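Can a machine put the cutlery away yet?
Speaker notes, Ayantu Gidey, open evening at Tilahun 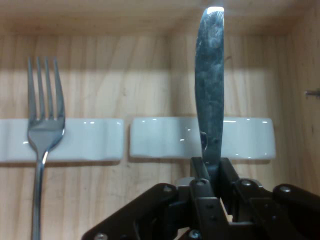
Start with the question people ask me most. I work on robot arms for small kitchens and repair shops, and at every family dinner someone wants to know when they can buy one that does the dishes. My short answer is "some of it, slowly." The rest of the talk is the long answer.

Ask for hands: who has a dishwasher? Keep the hands up if it empties itself. (Wait for the laugh, move on.)

The machine that washes has been settled for decades. Water, soap, heat, a timer. What is left over is all handling – picking a thing up, turning it the right way, setting it down where it belongs. A person does that while talking on the phone.

Knives and forks first. They are harder than plates, for three reasons.

They are thin. A gripper that closes a little too high or too far to one side gets an edge or nothing.

They shine. Cameras look for outlines, and polished metal shows the camera whatever is next to it. Put a fork in front of pale wood and part of the fork looks like pale wood. Smudges can help, oddly enough. We had better luck with fingerprinted knives than with freshly polished ones, and Elfriede Rothe still has to stop visitors from wiping them.

They turn. Hold a table knife between two flat fingers and it can pivot around that line if it touches anything. The camera at the wrist sees the part that sticks out, and the fingers hide the part being held, so the machine has to guess at some of it.

Now the numbers. Say them slowly, people write these down.

In May we ran the Zosby setup through 1141 tries at one job: take a utensil, move it, put it down in the right place. It averaged 27 seconds per piece. Sumeya Chala did the same job by hand at 2 seconds per piece and was bored. So a setting for four, knives and forks, is over three and a half minutes for the machine. Do the sum out loud: eight pieces times 27 is 216 seconds.

Don't read out a success rate as one figure. Explain that it depends on what you count. If a knife ends up in place but leaning, we marked it as a miss. The Ernine group marks the same thing as a pass. Both are fair, but you can't compare the two tables, and people do.

Shop floor part. Keep this shorter than last time.

Ayana Adugna's team at Sivden sorts hand tools at the end of a shift. Same kind of problem, easier setting. The tools are heavier, the lights never change, and every wrench has one spot. They let the arm work overnight, so speed doesn't matter much. Some 20 tools are left for a person in the morning, mostly things with loose parts or cords. Ayana calls that useful and I agree with her.

A kitchen gives you none of that. The sun moves, someone buys different forks, a child puts a spoon in the wrong place.

What I would tell a buyer today: if the job repeats, the objects are known and you can wait, look into it. If you want the drawer filled before breakfast by something that costs less than a car, keep doing it yourself for now.

Expected questions:

Safety around knives. Table knives only in our tests, low grip force, stop button within reach. Nothing sharp.

Why not use suction? It works on plates. A fork gives it very little flat surface.

Jobs. Give this one time. Ayantu Feyisa will take it if I run over.

Hand the microphone back and point people to the sign-up sheet by the door.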